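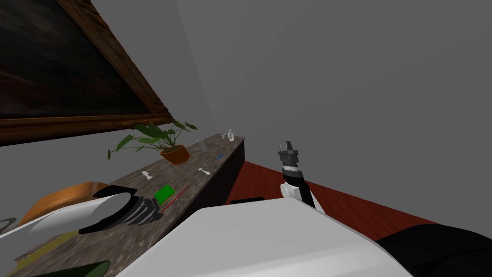

Ticket 2645
Subject: Right arm of Flutadus stays upright in Erby kitchen cell, left arm works normally
Product: Cosgrove simulator, build 123
Opened by: Bastian Voß
Assigned to: Cameron Wihongi
Priority: normal
Status: closed, with one follow-up

Bastian Voß, 09:12
Hello support,

We use the Flutadus two-arm model in the Erby kitchen cell. The left arm carries the hand with fingers and the right arm carries the gripper. Until last week both arms carried the same hand. I changed the right side to the gripper by myself, following the tool change page in your manual, and from this moment the right arm does not do its part of the task.

What happens in detail: I load the cell, I press play, and both arms make their first small movement to the start pose. The left arm then goes out over the counter and comes down beside the green block as planned. The right arm stays standing with the jaws up. It does not shake and it does not fall. After 2000 steps the task stops with this text:

right_arm: no valid path to goal, start state rejected
task "clear_counter" ended: timeout

I attach the screenshot, the log and my tool file. The screenshot is from the robot's own viewpoint, taken while the task was waiting for the right arm.

What I have tried already:
Restarted the simulator - same result.
Moved the green block further along the counter - same result.
Removed the two white bone shapes, in case the planner saw them as an obstacle - same result.
Loaded my old tool file with two hands - both arms move.

So it must be something with the gripper, but the gripper by itself opens and closes well when I use the manual panel.

Kind regards,
Bastian Voß
Fudmont

Cameron Wihongi, 10:05
Hi Bastian, thanks for the log and for trying the old tool file, that saves us a step.

The important words are "start state rejected". The planner is not complaining about the goal or about the things on the counter. It believes the right arm is already in collision before it moves, so it refuses to plan anything. The manual panel doesn't use the planner, and the jaws will still open and close from there.

Could you please do the following:
1. Load the cell and leave it paused.
2. Open View, then Collision bodies, and switch it on for the right arm only.
3. Run the command check_state right_arm and paste the output.

Please don't switch off self-collision for the whole robot. It will make the message go away, but the arms can then pass through each other and you will not notice until much later.

Bastian Voß, 10:31
Thank you for the quick answer. This is the output:

check_state right_arm
pair: right_forearm / right_tool_body_palm CONTACT
pair: right_wrist / right_tool_body_base allowed
state: INVALID

I am surprised to read "palm" there. A gripper has no palm. With the collision bodies switched on I see a shape which is much wider than the gripper, and one corner of it goes down into the forearm, past the white wrist joint. I think this is the old hand, still present for collision but not drawn.

Cameron Wihongi, 10:48
You have found it. A tool in Cosgrove is described in two places: the visual part, which is what gets drawn, and the collision part, which the planner uses. Your tool file points to the gripper for the visual part, but the line collision_body under right_tool still names the hand. The hand is mounted with a different rotation from the gripper, so when it is placed on the gripper's flange it turns into the forearm.

Please change the block so that it reads:

right_tool:
 visual_body: gripper_std
 collision_body: gripper_std
 mount: flange_b
 rest_pose: jaws_up

Then delete the cache folder of the cell and load again. Without deleting the cache the old shape will come back.

Bastian Voß, 11:20
I changed the line and deleted the cache. check_state now says VALID for the right arm, and the wide shape has gone.

But the arm still does not come to the counter. There is a new message:

right_arm: goal unreachable, orientation error at tool frame

It moves a short way from the upright position, then it goes back to it. I would call this progress, but I am not sure if I have broken a second thing.

Cameron Wihongi, 11:36
You haven't broken anything. The first fault was hiding the second one. I will ask Kiri to look at the frames with me, she wrote the mount definitions for this robot.

Kiri Harawira, 13:02
Hello Bastian, I loaded your file here and get the same message.

The tool frame of the hand has its Z axis going out of the palm. The tool frame of the gripper has its Z axis going out between the jaws. Your task file "clear_counter" was written for two hands, and it asks the right tool to approach with the palm down. For the gripper this request becomes: come in sideways, with the jaws parallel to the counter, very low. The forearm would have to be inside the counter to do that, and the planner is right to say no.

You have two choices.

a) Edit each approach in the task file for the right arm. Look for approach_axis: palm and write approach_axis: jaw in its place.
b) Add a line frame_alias: palm_to_jaw under right_tool. The task file can then stay as it is.

Choice b is less typing, and you can use the same task file with both tool sets. Choice a is cleaner if you don't plan to go back to two hands. Please don't do both together, as the frame will be turned twice.

Bastian Voß, 13:15
We will go back to two hands for some tests in November, so I take choice b. One question before I try: must I change the rest pose as well? The arm waits with the jaws pointing up, and a colleague (Nawal Ragab) asked me if this is correct for a gripper.

Kiri Harawira, 13:22
The rest pose is given in joint angles, the tool frame has no influence on it. Jaws up is the normal waiting position for the right side. It keeps the gripper high and away from the left arm while the left arm is busy over the counter. You can leave it.

Bastian Voß, 14:10
With the alias the right arm comes down to the counter and the task continues. I ran it three times from a fresh load. In two runs everything finished. In one run the right arm stopped above the thin red stick at the front edge and the gripper closed without it.

I looked at the grasp list and the stick has only grasps made for fingers. So I think this is work for us and not a fault in the simulator. Nawal will add jaw grasps for the stick and also for the thin blue object.

While I was watching I noticed one more thing. The fingers of the left hand stay very near to the surface of the counter when the hand waits beside the green block, and the log shows this warning many times:

left_hand: contact margin below limit (counter_top)

The task does not stop from it. Was this always so? I never looked at the left side before, because it worked.

Cameron Wihongi, 14:34
Good news about the right arm. The warning on the left is a separate matter. The contact margin for the Erby counter was made larger in build 123 and the left hand's waiting height was not raised with it. Your old approach height is now inside the margin, so you get a warning for every step that the hand waits there. It fills the log but does not change the physics.

Until it is corrected on our side, you can raise the waiting height a little in the cell file:

left_arm:
 wait_height_offset: 3 mm

Gwion Humphreys looks after the cell files. I have passed it on to him as a follow-up, and you don't need to open a new ticket.

Gwion Humphreys, 15:17
I can repeat the warning. I will correct the waiting height in the Erby cell for the next build. Please remove your own offset when you install it, or the hand will wait too high and the first grasp on the block will be late.

I also looked at the manual page Bastian followed. It explains visual_body and mount but does not say anything about collision_body. I have added this line and a note about the cache folder. The part about palm and jaw frames needs a drawing, which I will ask Kiri for.

Bastian Voß, 15:50
The offset works, the warning has disappeared from the log. I have written a short list for my team, and I copy it here in case it can help another customer who changes a hand for a gripper:

Change visual_body and collision_body together.
Delete the cache folder of the cell before loading.
Run check_state for the changed arm while the cell is paused.
Switch on the collision bodies and compare the shape with the drawn tool.
Choose approach_axis in the task file or frame_alias in the tool file, only one of them.
Look through the grasp list for thin objects.
Leave self-collision on.

From my side the ticket can be closed. Many thanks to all of you.

Cameron Wihongi, 16:02
Thanks Bastian, closing it now. The follow-up for the waiting height stays open under Gwion's name and you will get a message when the new build is out. If the jaw grasps for the stick give Nawal any trouble, she can reply to this ticket and it will open again.

Status changed: closed
Follow-up: wait height, left arm, Erby cell (Gwion Humphreys)
Attachments: screenshot, log, tool file before change, tool file after change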